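Zalside Household Finance Forum
Board: Saving and Budgeting
Thread: Separate sub-accounts for irregular bills, or one account and a ledger?

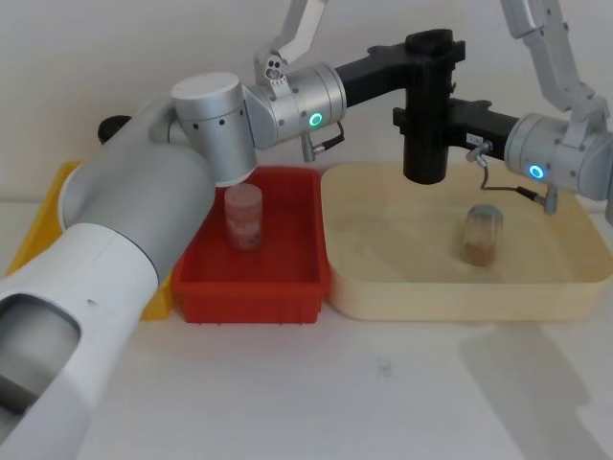
Shallow plastic trays on a white tabletop.

uster_household
Posted Friday, August 19, 2022

Members are invited to comment on the following question. Our household receives several bills that do not arrive monthly: homeowners insurance, vehicle registration, a dental plan billed once a year, and the water assessment in Uster. The largest is the insurance premium, which was $1,105 when it came due in March. We paid it on time, but we had to draw on money intended for other purposes, and the following weeks were uncomfortable.

We wish to set money aside in advance. Two arrangements are under consideration.

Under the first, we would open a sub-account at Bundgaard for each bill. Bundgaard permits this under a single login, and each sub-account may be given its own name. Every sub-account must hold at least $100 to avoid the monthly fee.

Under the second, we would keep all of the money in our existing savings account and record each portion in Cilach. No minimum would apply. The bank would show one balance and Cilach would show how it is divided.

My spouse favors the first and I favor the second. Comments from households that have kept either arrangement for longer than a year would be appreciated.

plain_ledger
Reply

We have used a single account with a ledger for many years and recommend it. The minimum balance is the deciding point in our view. If you open a sub-account for each of the four bills you list, you will have money sitting in each that can never be spent without incurring a fee. In a single account the same money is available to whichever bill comes first.

Please also consider that premiums change. When ours increased, we moved a portion from the vehicle line to the insurance line by editing two entries. No transfer was required.

second_drawer
Reply

I must respectfully disagree with the previous poster. We kept a ledger of the same kind and it failed within a year. The arithmetic was correct throughout. What failed was that the bank showed a single large balance, and each of us looked at the bank first and the ledger later. A furnace repair was paid from that balance, then a set of tires, and by the time the insurance notice arrived the ledger described money that had already left.

We changed to separate accounts and have remained with them. A balance labeled "Insurance" is more difficult to spend on tires.

plain_ledger
Reply

The difficulty described by second_drawer is one of practice. If both members of a household agree to consult the ledger before any withdrawal, the problem does not arise. A furnace repair would also have to be paid from somewhere under either arrangement.

second_drawer
Reply

It would be paid from the emergency fund, which is where it should have been paid from in the first place. I accept that a disciplined household can keep a ledger. The original poster has asked about experience, and ours is as I stated it.

uster_household
Reply

Thank you both. My spouse has read the reply from second_drawer and has asked me to note that it was persuasive.

To answer a question received by private message: the savings account is held jointly, and either of us may withdraw from it without the approval of the other. The Bundgaard sub-accounts would be held on the same terms.

north_branch_reader
Reply

One practical matter should be checked before any account is opened. Please ask whether the sub-accounts have their own account numbers. At some institutions they do, and the insurer can debit the correct one directly. At others the sub-account is a label only, and every payment leaves from the main account. In the second case you are paying a fee, or tying up a minimum, for something a ledger would provide free of charge.

Please also ask how long a transfer between sub-accounts takes. Ours is immediate on business days. On weekends it is held until the next business day, and this has caused us one late payment.

uster_household
Reply

I telephoned Bundgaard this morning. Each sub-account has its own number and may be debited directly. Transfers between them are immediate at all hours. A newly opened sub-account is exempt from the minimum for the first 30 days – a point I had not seen in the printed terms.

fixed_date_saver
Reply

The choice of account has received a good deal of attention in this thread. I would ask the original poster to give equal attention to the deposit. A household that transfers whatever remains at the end of the month will find that very little remains, under either arrangement.

Our procedure is as follows. We list every irregular bill with the amount last paid and the month in which it is due. We divide each amount by the number of months remaining. The total is transferred automatically on the 15th, the day after my spouse is paid. We review the list each time a bill arrives and change the transfer if the amount has changed.

For a premium of $1,105 with a full year ahead, the monthly share is a little under $100. We would enter $100 and allow the difference to accumulate against an increase. In your case the next premium falls due in March, so the share will need to be larger for the first cycle and may be reduced afterward.

plain_ledger
Reply

I agree with all of the above. I would add that the first cycle is the point at which many households abandon the effort, as every bill is being funded over a shortened period. It may be sensible to fund the insurance in full and accept that the smaller bills will be met from ordinary income until they have each come around once.

second_drawer
Reply

On this we are in agreement. We began with the insurance alone and added the vehicle registration the next year.

quiet_column
Reply

Has the original poster asked the insurer about monthly billing? Ours offers it with a small service charge on each installment. We considered the charge acceptable and no longer save for the premium at all.

fixed_date_saver
Reply

The charge should be added up over the full year before it is called small. When we did so, we returned to annual payment. Some insurers waive it where payment is made by automatic debit, and the question is worth putting to them.

uster_household
Reply

Our insurer does offer installments, and the charge is not waived. We will continue to pay annually.

We have reached a decision, which I set out here for the record. One sub-account will be opened at Bundgaard for the insurance premium, with an automatic transfer on the 15th. The remaining bills will stay in the joint savings account and be recorded in Cilach. If the ledger portion is still accurate when the premium comes due in March, it will be left as it is. If it is not, my spouse will open the other sub-accounts.

plain_ledger
Reply

A reasonable arrangement. I would still have kept it all in the ledger.

north_branch_reader
Reply

Please obtain written confirmation of the 30-day exemption. Information given by telephone is sometimes out of date, and the fee is easier to dispute with a letter in hand.

uster_household
Reply

The request was sent through the secure message page this afternoon. I will post the reply when it is received.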